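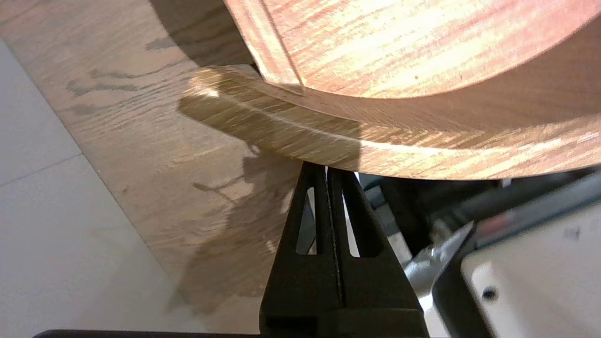 Closed fingertips at the underside of a round wooden piece, over an oak-toned surface.

Recording Demonstrations with Round Wooden Ware: Practical Guidance for Workshop and Kitchen Stations

Issued by the Clindimley Household Skills Program. Prepared by Ott Lukoševičius, Station Practice.

The following tips apply to all operators who record handling examples with turned boxes, bowls, lidded jars and similar pieces. They supplement the general station manual and replace the earlier sheet on wooden ware.

Preparing the surface

Wipe the work surface with a barely damp cloth and dry it at once. Fine sanding dust collects in open grain and transfers to the fingertips, where it reduces grip. Wax polish must not be applied to any surface used for recording. A surface that has been waxed by mistake should be cleaned with mineral spirits, with the windows open, and left overnight before use.

Place the surface so that the strongest light comes from one side. Shadows of the arm are acceptable and should be left in the recording. Lamps that flicker or change color as they warm up are to be replaced.

Preparing the piece

Turned ware is finished with food-safe mineral oil only. Apply a thin coat, wait 30 minutes, and buff until a paper towel comes away clean. A piece that leaves a mark on the towel is not ready for handling. Check the rim and any step or flange for splinters by drawing a piece of old nylon stocking over them. Snags are to be sanded with fine paper along the grain.

Do not attach stickers, tape or chalk marks to the piece. The learning system will treat a mark as part of the object, and its performance on unmarked ware will suffer. Inventory labels belong on the storage bin.

Bringing the fingers to the piece

Wrist camera views of round ware are often dominated by the piece itself. Operators should rely on the side monitor for height and use the wrist view for the last part of the approach.

A wide lower band or flange is a useful place to make contact. When approaching from below, bring the closed fingertips up slowly and stop at first touch. Pressing further may tip a light piece. When grasping a wall or rim, open the fingers fully before the approach begins and close them only when both are clear of the edge. A half-open approach tends to nudge the piece and spoils the example.

Move at the pace of a person setting down a full cup. Pauses longer than a breath should be avoided, for the system learns the pauses as well. If an operator needs to think, the recording is to be stopped and the attempt started again.

Varying the examples

A set for one piece consists of 101 recordings at the Kivi stations. Within a set, the operator should turn the piece a little between attempts, change its distance from the edge of the table, and alternate between the near and far side. Identical placements add little. The Pruver bench keeps a card of suggested placements, which may be borrowed and copied.

Failed attempts are kept when the operator recovers within the same recording, as when a bowl slips and is picked up again. Attempts that end with the piece on the floor are marked as failed and stored separately. They must never be deleted at the station.

The wooden ware collection held 887 accepted recordings at the end of June. The target is 1000, after which stations will move to lidded glass jars.

Care of the fingers

Wipe the fingers at each change of piece with a dry microfiber cloth. Where oil has built up, use a drop of dish soap in warm water on the cloth, never directly on the arm. Cut-out windows in the fingers collect lint and can be cleared with a soft toothbrush. Inspect the tips for nicks under a bright lamp. Nicked fingers are exchanged at the Zakport store room, and the change is entered in the station log so that later recordings can be told apart from earlier ones.

Storage

Wooden ware is stored on open shelving away from radiators and dishwashers. Lids are kept off their boxes, beside them, so that both parts dry evenly. Pieces are never stacked. A box whose lid has become tight should rest for several days in a room of normal humidity before anyone sands the joint. Rubbing a little plain beeswax on the inner lip is permitted for pieces that have left the collection, but not for pieces still in use.

Questions concerning this sheet are to be directed to Station Practice. Corrections received before the next set is opened will be included in the following issue.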